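Vemley 298 Marine Metal Detector Hire

The Vemley 298 is a towed magnetometer for locating iron and steel on the seabed. Clubs and survey groups use it to search for anchors, cannon, boilers and hull plating in shallow water. It runs from any small boat with a 12-volt supply.

The tow cable is 396 feet long and comes on a Rolik hand reel. Readings are logged to the deck unit along with GPS position and can be exported as a plain text file.

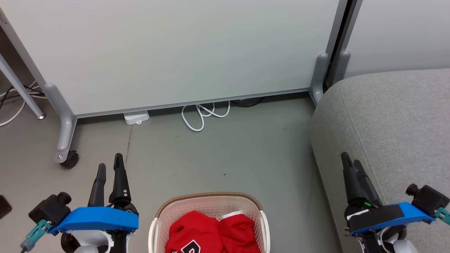
Jamshid Bahrami
Equipment Hire, Sokell Marine Survey

Keep the towfish well behind the boat – some 10 boat lengths is enough for most steel hulls. Wooden and fiberglass boats can tow closer.

Included: towfish, cable and reel, deck unit, Kiani carry case, printed manual.
Not included: battery, laptop, survey permits.

Hire is by the week. Bookings for April close early, and a deposit of $902 is held until the set is returned. Rinse the towfish and cable in fresh water before packing.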